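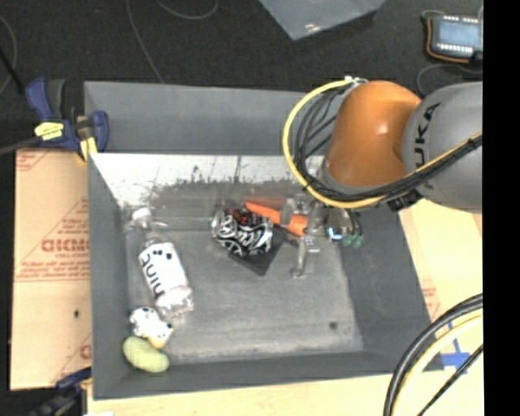
Gray bin, Farport: black drink can, orange carrot shape, hint bottle with a white cap.

Small Things in Large Bins, page 2 of 11

Welcome to the second page of my gallery. I began this series after I moved to Farport, when I noticed how much I like to look at ordinary things lying together without any plan. On a shelf in a shop, every bottle stands straight and shows its name. In a bin they lie as they like, and then I start to see their shapes and colors.

The first page was from Vevcombe and had mostly paper and cardboard. My friend Trinh Lã wrote to me that it was too brown, and she was right. So for this page I wanted some stronger color, and the orange against the gray gives me that. I like also the drawing on the can, with its white script that goes in loops. I tried to copy this kind of line with a pen on a piece of paper, and it is much harder than I expected. My loops always become too narrow at the end.

The clear bottle was more difficult to enjoy at first. Clear plastic has almost no color of its own, and on my old screen I saw only the cap and the label. Patricio Lozano opened the page on his better screen and told me to look again. Now it is maybe the part that I look at most – the small black dots on the label are a nice detail, and the word "hint" is a good word for something that is nearly invisible.

For the people who write to me about size: yes, the pictures on the other pages are smaller. The old ones were saved for the Grenach website, which did not accept large files. I will replace them in October if I can find the originals.

Next page: Iwasaki, with jars, lids and one very long spoon. Cúc Tôn has promised me to help with the captions there, as she knows the English names of kitchen things better than I do. I still do not know the difference between a jar and a pot in every case, and my dictionary is not a great help.

If you wish to use a picture from this gallery in a school or at home, please do, and write my name beside it. For a printed book, please ask me before – I answer every letter, but sometimes slowly.

Text and selection: Nuno Baptista
Corrections to the English: Tamsin Dvorak
Page last changed 17 September 2021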